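Kutness door-handling fault

The Kutness door-handling fault was a failure in the motion software of the Kutness two-armed household robot, found during simulated trials at Flindero. It caused the machine to begin moving an arm while the control program still recorded the gripper as holding a door, drawer or other fixed object. No person was injured and no physical machine was damaged, as the fault was found in simulation. It is now used within Flindero as a standard case in the training of test staff.

Background

Kutness was designed to carry out ordinary tasks in furnished homes: opening doors, clearing worktops and putting items away. Each of its two arms ends in a gripper with a pair of fingers. The control program, named Pal, decides which arm is to act, when the fingers should open or close, and when the body may move.

Before any new version of Pal was passed for use on a physical machine, it was run through a set of tasks in computer-rendered rooms. These runs were recorded from several viewpoints, including one close to each gripper, so that staff could compare what the program believed with the position of the fingers. The rooms were deliberately plain in their lighting and varied in their surfaces.

The fault

Pal kept a record for each gripper, known as the hold state. It could take one of three values: open, closing or holding. Under the original design the hold state was set from the measured gap between the fingers. In the March version this was changed, and the state was set from the last command sent. The change was meant to shorten the pause between one action and the next.

The result was that a gripper could stand wide open with nothing between its fingers while the program treated it as holding. Where the next step was a pull, the arm pulled at nothing and moved further and faster than intended. Where the next step was a release, the program skipped it, and the arm stayed where it was until the task timed out. 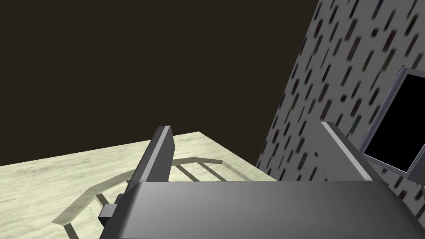 Jyoti Sachdeva took the view that the change should never have been described as a timing improvement, as it removed the only measurement on which the hold state depended. In a written comment on the first report, Sachdeva asked for the word "minor" to be struck from the change record. The request was accepted.

Discovery

The fault was first noticed in a series of 23 runs of a household task. In 8 of these the hold state did not match the finger gap at one or more points. The automatic scoring had passed most of the affected runs, as it looked only at whether the task ended within the time allowed. A tester who replayed the recordings by hand found long stretches in which the fingers were apart and the program reported a firm hold.

A second review looked at the gripper views alone, without the program's own record beside them. Reviewers marked each moment at which they judged the fingers to be open, and the marks were then set against the log. This method was slow, but it did not depend on any part of the software under suspicion.

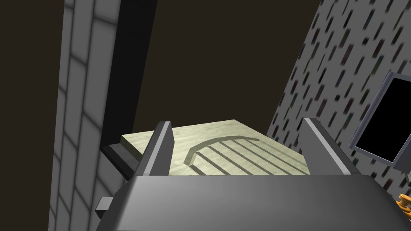
The comparison also brought to light a smaller error in the log itself. Times were written when a command was sent and not when the finger motors answered, so that every entry ran slightly early. This had no effect on the behaviour of the robot, but it had hidden the main fault in earlier checks by making the two records seem to disagree everywhere by a small amount. Staff had grown used to ignoring the difference.

Work at doors

Doors were the most serious case. A door restricts the path of the hand, and the arm must follow the swing of the leaf. If the program believes that the hand has hold of a handle when it has not, the arm will follow a curve through open space, and anything in that space may be struck. The risk is greater where both arms are at work near separate doors, since the body may then be turned to suit one arm while the other is still in reach of a fixed surface. 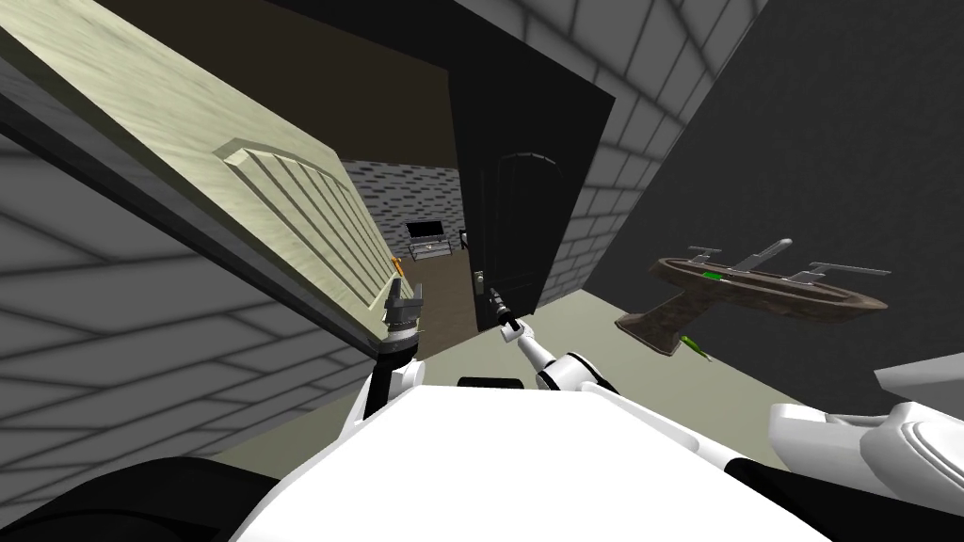

Pal dealt with two-armed work by giving one arm the lead and asking the other to keep still relative to the body. This rule was sound only if the second arm was free. With a false hold state, the second arm could be treated as fixed to the door, and the program would try to keep it in place while the body turned. In simulation this produced high joint loads and, in 7 later runs made for the purpose, an emergency stop.

The emergency stop worked as designed in each of the 7 runs. The investigation nevertheless recorded that a stop of this kind leaves the arms where they are, and that a person in a doorway might find the way out partly blocked. Advice on this point was added to the safety notes: users were told to keep clear of a doorway while the robot was working in it and to use the release switch before passing.

Correction

The measured finger gap was restored as the basis of the hold state. Three further steps were taken:

A closing command no longer changes the state until the motors have answered.
An arm may not begin a pull until the gap has been steady for a short set period.
If the command record and the measured gap disagree, both arms slow down and the task is ended.

The corrected version was tested on the original task and on 4 new ones, among them reaching across a worktop and working beside a low ledge. Particular attention was given to the approach, when the fingers are open on purpose and a false hold would be most likely to lead to a sudden movement. 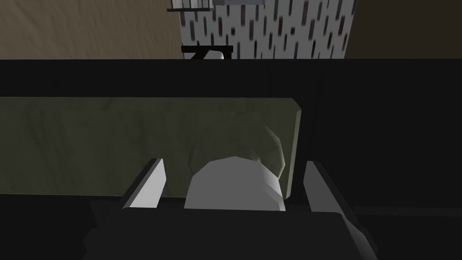
Ashok Jaiswal objected that a steady gap does not prove a hold, as fingers that have jammed half open would pass the same test. The final report accepted the point and listed it as an open matter. A later version of Pal added a check on motor load, which separates a jammed finger from one that is pressing on an object.

Related faults

A similar error was found in Drasska, an earlier single-armed machine that shared part of its control software with Kutness. There the hold state was used only to choose a travelling speed, and the effect was limited to slow movement after a missed grasp. The Drasska software was corrected at the same time.

See also

Emergency stop
Hold state
Pal (control program)
Simulation testing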